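Print this article | E-mail to a friend

We use cookies to keep this site running. By reading on, you agree to our cookie notice.

Kitchen table becomes a test bench for Grodonby's home robot builders

22 December 2023
By Wenjie Shi

GRODONBY – For most of the fall, the members of the Mumness shared workshop have been trying to get a home-built arm to pick up a piece of fruit without bruising it, dropping it or sending it across the room, and this month they finally moved the whole business off the workbench and over to an ordinary table with a printed cloth on it. The arm, which they call Drimus, is still in pieces back at the shop. What they have ready is the hand-held gripper that goes with it, and everybody seems to want a turn – I had one myself and was a good deal slower than I expected to be!

The idea is a simple one, and dear to anybody who has ever built something on a budget. A person holds the gripper, closes it on something and moves it somewhere else, over and over, and the recordings are saved so that the arm can learn from them later on. The group is aiming for 200 good ones before the new year, and had roughly 60 when I stopped by.

Small citrus is a favorite to start on. A mandarin is light, it sits nicely between the two blue pads, and the dimpled peel gives them something to hold. 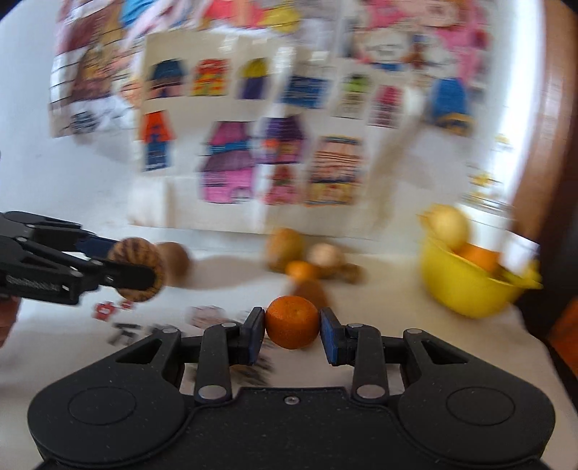
From bowl to tray

Bigger fruit asks for more patience. The builders like a mix of shapes and colors, striped and plain, round and long, and they will happily argue over which of them is hardest to pick up (the long ones have a way of turning as the jaws come together). Moving them to a metal tray is the usual job, and a person working a second gripper can come in from the side, so there is a certain amount of "after you" and "no, after you" before anything gets lifted.

The pads themselves have been through 3 versions. The first were too smooth, the second wore down in a week, and the present ones have a texture that the group is quite proud of and would like to leave alone for a while.
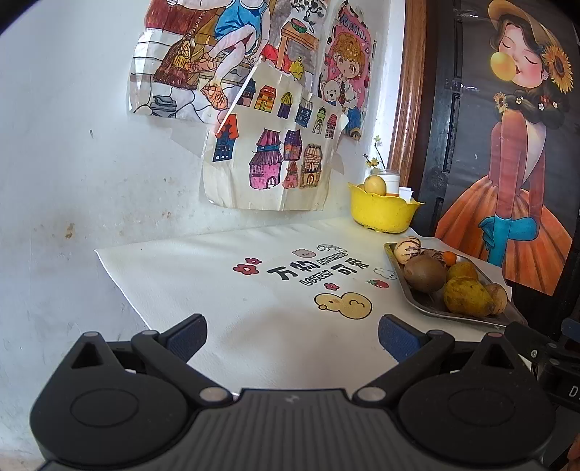 Money has been tight, as it usually is with this sort of thing, and the next purchase is a set of motors for the wrist, to be mounted on a bracket the members have named Peng. They expect to bolt it on in January and try the arm with the mandarins first. Anyone in Grodonby who would like to come by and take a turn with the gripper is welcome at the workshop in the evenings, and no experience is needed.

Sign up for our newsletter and get local stories in your inbox.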